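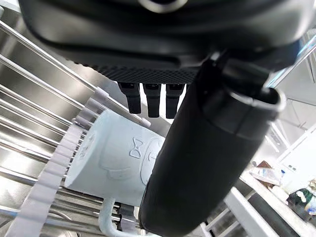 Fig. 2. Wrist view at the dish rack, with a mug lying on its side behind the black cylinder.

Section 2: Planning and budgeting before you order

I know, you want to get to the unpacking. So did I! But most of the grumbles I hear come from people who skipped this section, so please give me a quarter of an hour and have a pencil handy. I'm assuming you're planning a kitchen station, with an arm working over a dish rack, and that you haven't signed anything yet.

2.1 Work out what the arm has to handle

1. Get out the crockery you really use and put it on the worktop. Mugs with handles, mugs with raised patterns on the side, the odd-shaped one somebody got for Christmas, all of it.
2. Write down the widest and the heaviest piece. These two decide which gripper you need, and the gripper is where the money goes.
3. Put a mug in your rack lying on its side and look at where the handle ends up. If it drops down between the wires, as in Fig. 2, write "handle in rack" on your planning sheet. You'll want it again in Section 6.

Note: Smooth pieces and embossed pieces can behave differently in the fingers. Borrow a demo gripper if your dealer will lend you one and try both sorts (the Plalach dealers usually will, if you ask before the quote goes out).

2.2 Measure the rack and the space round it

4. Measure the gap between the rods of your rack. If it has a plastic comb strip holding the rods apart, measure at the strip and again well away from it.
5. Measure the height from the rods up to the first cupboard or shelf. The arm comes in from above and the housing is bulkier than you'd think from the brochure.
6. Look at what lives on the counter next door. Packets, bottles and bags all count, and you either find them a new home or pay for a longer reach. I'd find them a new home.

Caution: Don't measure with the gripper held in your hand. Use the paper template from the back of this guide, which includes the room you need for the wrist to turn.

2.3 Lights

7. Stand where the arm will stand and switch on every light in the room. Polished steel throws back bright streaks, and a wrist camera sees all of them.
8. If you've got strip lights overhead, put a line in the budget for diffusers. They're cheap, and I've watched people spend days fiddling with settings when a diffuser would have sorted it.

2.4 The money

Now the painful bit. When we planned the Drurthorpe kitchen, Kayode Adebisi and I had a lovely tidy spreadsheet with the arm at the top and hardly anything under it. Then the small stuff began to arrive. Brackets, spare finger pads, a second power lead, a mat for the floor... the extras came to £1384 and we hadn't planned for a penny of it.

9. Fill in these lines on your sheet, even if you have to guess:

Arm and controller
Gripper, with 2 spare sets of finger pads
Mounting plate and brackets
Wrist camera and cable
Rack (budget for a matching spare)
Diffusers or blinds
Delivery, and carrying it up the stairs if you have them
Training for whoever will run it day to day
A year's service cover

10. Get quotes from at least two dealers and ask each of them to price the same list. The Balogun quote form leaves out the mounting plate unless you tick the box on page two, so tick it.
11. Ask for the delivery time in writing. Ours was quoted at six weeks and took over 11, and we'd already booked the electrician.

Note: If your budget year closes in the spring, get your order in by February at the very latest. Ferent grippers are made to order and the invoice is only raised when they leave the works, so a late order can easily land in the wrong year.

2.5 Buy or hire?

If you aren't sure the job will last, hire. I'd hire for anything under a year. Do check who pays for worn finger pads, though, as some hire agreements put that on you and some don't. Check too that you may drill the mounting plate. We weren't allowed to, and ended up buying a second one.

Caution: Never order the gripper before the arm is confirmed. The wrist fittings vary between models, and adaptors add length you may not have room for under the cupboard.

When your sheet is filled in, take a copy and keep it with the quotes. Then go on to Section 3, Preparing the worktop.

Section last revised 26/10/2018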